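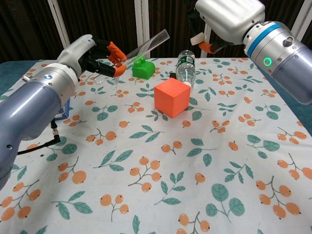
Ruairi Lennox asked before I'd even sat down whether we could please settle the tablecloth question this time, and could it go first. So it went first, and I'm writing it down first.

Shared table meeting, July. Five of us came, plus Ruairi on the phone for the second half when he had to go move his car. I took notes again (Anitha Sastry, hello).

1. The tablecloth
The orange fruit cloth stays! I was so pleased, I love that thing, with the little brown stems and the teal leaves. Ruairi would like a plain one because small things are hard to find on a busy pattern, and I do see his point, I've hunted for a bead on it myself. But a plain white one shows every tea ring, and we just got this one. We agreed it gets ironed before the open afternoon – it wrinkles if you so much as look at it – and Gidey will bring the iron from home. Ruairi wants it noted that he still prefers plain. Noted.

2. What lives on the table
This took forever. The big orange-red cube stays out, everyone likes it and it's too big for the drawer anyway. The green building block with the two studs goes back in the block tub at the end of each session, please, along with any others. We had a long side discussion about whether the tub should be sorted by color and decided no, life is short.

The clear plastic rod can stay out for now. Zisel would like it kept on the shelf with the long things and will make a label. Small boxes need a name on the lid or they go in the lost and found basket at 6 p.m., and I will be the one doing it, so don't be cross with me.

3. Drinks
Water is fine if the cap is on. Bottles should be standing up, at the back, and they go home with you afterward. Coffee stays on the windowsill. Ploko asked if soup counts as a drink. We voted and it doesn't.

4. Money
We have $1,416 in the account. Kaltton's quote for the new shelf came in at $1,000 with the brackets but without delivery, and that seemed like a lot for one shelf to me, though I was the only one who said so. Ruairi (by phone, very echoey) will ask them what delivery costs and whether we can pick it up ourselves. No decision until he hears back.

5. Open afternoon
Doors at 2, set up from noon. Zisel is doing the sign. Gidey and I will do the table, and I'd like to try it turned the long way along the wall so people can get by. If it's awful we'll turn it back. Someone still has to find the second extension cord, last seen in the hall closet.

6. Anything else
The drawer sticks. Ploko will rub a candle on the runners and report back. We finished at 7:40, and the next meeting is same time, same room, Zisel bringing the cookies.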